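Home | Tips | Kitchen | Laundry | Workshop

Reading time: 2 min

Celebrity divorce "life hacks": do any of them work?

Every time a reality TV marriage blows up, some magazine runs the newly single star's tips for keeping house. I tried three from the Urnwood split coverage. Colour me unconvinced.

1. Soak the wedding ring in vinegar

Don't. Pearls and soft stones hate it. Warm water, a drop of dish soap, 20 minutes, old toothbrush. Put the plug in first.

2. Fold everything the day it's washed

Lovely if you have a nanny -- and the Flirner household reportedly had two. I toss tea towels in a basket and fold them when the footy's on. They dry dishes just the same.
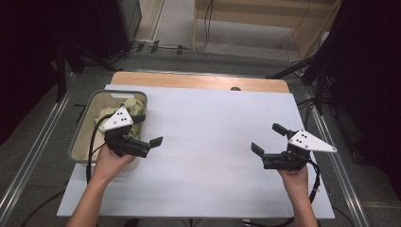
3. Get red wine out with white wine

A waste of a second bottle. Blot it, then cold water, then ordinary laundry soak. My tablecloth from December came good after 12 hours in the tub, and no publicist was involved.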